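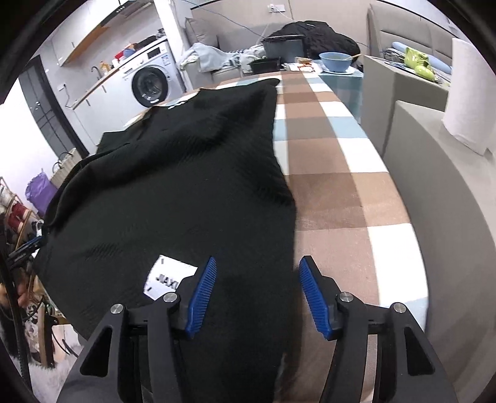

Folding is the wrong thing to teach first, according to one of the club's own members, and the rest of the evening more or less bore that out.

Home | Clubs | Schools | Events | Contact

The Weldale student robotics club has spent the term on laundry. Members take a hand-held gripper home, work through clothes on a bed or a sofa, and bring back recordings that are supposed to teach an arm to do the same. I asked the coach what the arm had learned so far.

"It can pick up a sleeve," she said. "It doesn't always know it's a sleeve."

The target is 1,000 recordings by April. When I asked why that number, she said it came from the entry rules for the Farkano, the regional contest the club wants to get into. Did she think it was enough? "No. I think it's what they can manage with homework."

Black knitwear is the current headache. A student who had been working on it told me the folds vanish into each other on video. "You can feel where the edge is through the handle. The computer can't feel anything, so I don't know what it's getting from me." I put this to the coach, who said the club would look at adding a touch sensor next year. They said that last year too, the student told me later.

The judges allow 30 seconds per garment. I timed a member with the gripper on a sweater, and he needed most of that to get hold of the hem and lay it straight. By hand he did the whole thing while talking to me. He didn't see this as a problem. "Everybody's slow at the start. My sister's still slow."

What do the students get out of it, if the arm never folds a shirt? The coach took a while over that. "They learn what bad data looks like. They make plenty."

Comments (4)

Giteck: We did towels two years running. Start with towels.

anozie_b: 30 seconds is generous. My kids' team got 10 for socks.

Giteck: Socks are easier, to be fair.

plainview: So who folds the laundry at the end of all this? Still me, I bet.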